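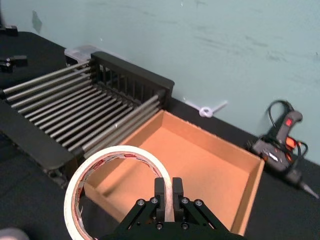 Gunvor Myklebust

Refaire le joint d'une fenêtre en façade

Un joint de mastic fissuré laisse passer l'eau bien avant que la tache n'apparaisse sur le mur intérieur. Comptez une matinée pour 4 fenêtres de taille courante, par temps sec.

Retirez l'ancien mastic au cutter, puis grattez les restes à la spatule. Dépoussiérez au pinceau et dégraissez le dormant à l'alcool ménager. Si la fente dépasse trois millimètres, glissez d'abord un fond de joint en mousse.

Posez un ruban de masquage de chaque côté, tirez le cordon d'un seul geste – de haut en bas sur les montants – et lissez aussitôt. Enlevez le ruban avant que le mastic ne forme une peau. En mai, le matin, on évite le plein soleil sur la façade sud.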